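Call for participants: restaurant and canteen staff for a study on table work with robots

Luvmont Workplace Study, round two
Published April 28, 2022

We are looking for people who work, or have worked, in restaurants, canteens, hotel breakfast rooms and similar places. We want to learn from you how the work changes when a robot takes over a part of table setting and table clearing. The study is carried out by Funditz, a small research office on working life, together with the canteen operator Gillska. The robot work is done by the technical team of Takagi.

You do not need any knowledge of computers or machines. We are searching for the opposite kind of knowledge, the kind that a person has in the hands after some years of carrying plates.

Why we do this study

In January we finished the first round. We spoke with 48 employees of Gillska, most of them from the floor and the dish room. Many of them told us that management had explained to them what the robot can do, but had asked them very little about what they do themselves. One woman with long experience said that clearing a table is the moment when she sees if a guest was satisfied, if somebody is sick, or if the kitchen made the soup too salty. If the robot clears, who will notice this? We did not have a good answer, and we have put her question into the second round.

Other employees were more positive. They have pain in the shoulders and wrists, and they would gladly give away the carrying of heavy bowls. Some were worried about their hours. All these opinions are welcome and we do not try to move anyone to one side.
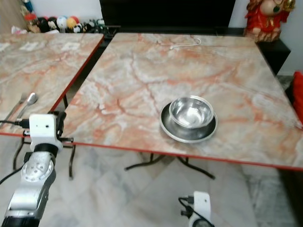
Table work looks simple from outside, and for this reason it is often planned by people who have never done it. An experienced server decides many small things without thinking: which item to take first, which hand is free, what can be stacked and what will slide. When a robot with two arms is given the same task, each of these decisions must be made by somebody in advance. A steel bowl standing in a wider steel dish, for example, can be one thing to lift or two things to lift, and it depends on what is inside and where it goes next. A fork and a spoon lying near the corner of the next table may belong to the same guest or to another one. And then there is a cable left at the far edge, with which a server would not need any instruction. We want to write down how you make such decisions, in your own words, and compare it with how the robot team has planned them.

What you will do

You take part in two sessions with us, each one lasting 2 hours. Between the sessions there is a break of at least one week.

In the first session you set and clear tables in your usual way. A researcher sits beside and asks you from time to time why you did something in this order. There is no correct way and we do not measure your speed. After this we make an interview with you on your workplace, your shifts and your colleagues.

In the second session you work next to the robot. It does a part of the task and you do the rest. You can stop it at any moment with a button that you carry with you, and a member of the Takagi team is always in the room. Afterwards we talk about what was helpful, what disturbed you, and which tasks you would want to keep for yourself if you could choose.
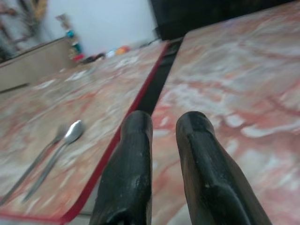

We also ask every participant to fill in a short form about responsibility. In the first round this was the topic with the strongest feelings. When a glass breaks today, it is clear who sweeps it up and who writes it in the book. With a robot in the team, several employees feared that they will be made responsible for its mistakes without having received any time or pay for watching it. Please tell us how this should be regulated in your opinion. The answers go into our recommendations to Gillska, and the employee representatives receive the same text on the same day.

Who can take part

You are 18 years or older.
You have worked at least six months with serving, setting or clearing tables. It is no problem if this was some years ago.
You can speak with us in English. It does not have to be perfect, ours is not either.
You can stand and walk for an hour with a pause in between. If you have a limitation, please write to us anyway and we will look for a solution.

We would especially like to hear from dish room staff, from people on night or early shifts, and from people who have already lost hours or changed their position after new machines were introduced. Shift leaders may apply, but they will not be placed in the same session as persons from their own team.

Payment

You receive 122 dollars for the complete participation, paid after the second session. If you want to stop after the first session you receive half of the amount, and you do not have to give a reason. Travel by bus or train is paid back against the ticket.

We have 40 places in this round.

Your data

Your employer will not learn from us if you took part or what you said. This is also valid for employees of Gillska. Interviews are recorded as sound only, and the recordings are deleted when the written version is ready and your name has been removed from it. You may read your written version and cross out sentences before we use it.

How to apply

Send a short message to the study office at Funditz with the subject "Luvmont round two". Please write your name, where you work or have worked, what your tasks were, and at which times of the day you are free. A CV is not necessary.

Kenna Carnegie answers questions regarding the sessions, the payment and the travel. Questions on data protection or on the first round should be addressed to Blair Shearer. Both can also call you back if you prefer to speak, just add your telephone number and a good time between shifts.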